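Home Cooks Wanted for the Midildale Recipe Swap

We're putting together a community cookbook, and we need people who cook at home! You don't have to be good at it in any official way. If there's a dish your family asks for again and again, that's the one we want to hear about.

The Midildale Recipe Swap is looking for 30 home cooks to each share one recipe and the story that goes with it. Last year's book was all soups (Dolores Halvorsen's barley soup is still getting fan mail), and this time the theme is weeknight suppers -- the stuff you make when you're tired and everyone is hungry. Casseroles, beans, noodles, eggs on toast with something clever on top, all welcome.
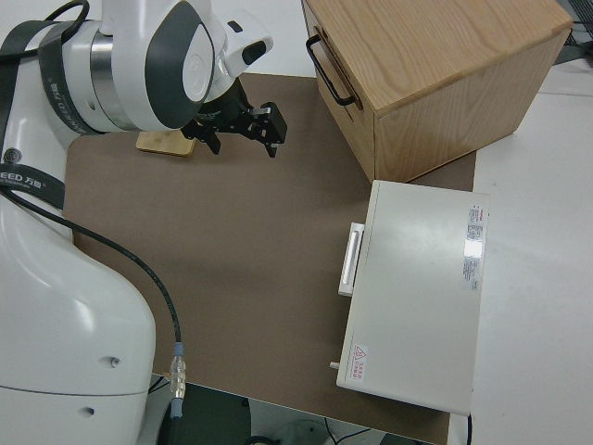
At the work surface.

What you'd be doing:

Write down your recipe the way you really make it. "A handful" is fine, we'll sort out the measuring together.
Come to one Monday evening session at the Zavala Street hall, starting at 7, to talk through your recipe with Su-bin Shim, who is editing the book.
Test one recipe from another cook at home and send us your notes. Be kind but be picky!
Write up to 300 words on where the dish comes from. Your grandmother, a neighbor, the back of a box, we love them all.

We'd be so happy to get recipes from people who have moved here from somewhere else, and from teenagers who have started cooking for the house. Macario Rosales can take down recipes in Spanish over the phone if typing isn't your thing, and Marisol Barajas will translate them so both versions go in the book.

Every cook gets 2 copies, plus a seat at the big supper in March, where we try to get as many of the dishes as we can onto one long table.

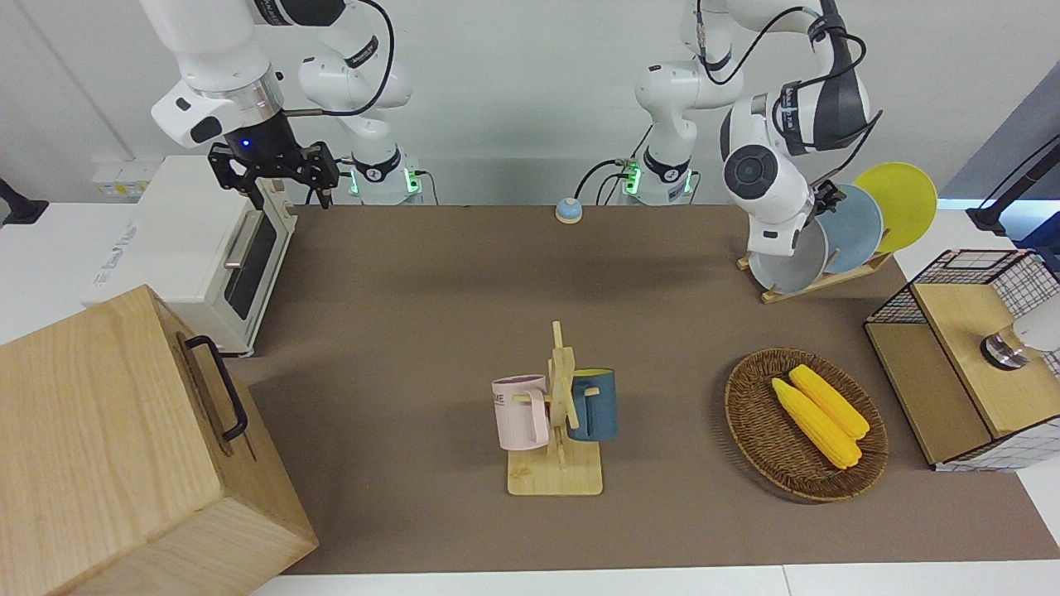 Can I send in a recipe I got from a cookbook?
Please send something you've changed enough to call your own, and tell us where you started so we can give credit.

To sign up, leave your name, your phone number and the name of your dish with Lorraine Ruddock at the Brukcombe library desk. She'll call you back to set up your session.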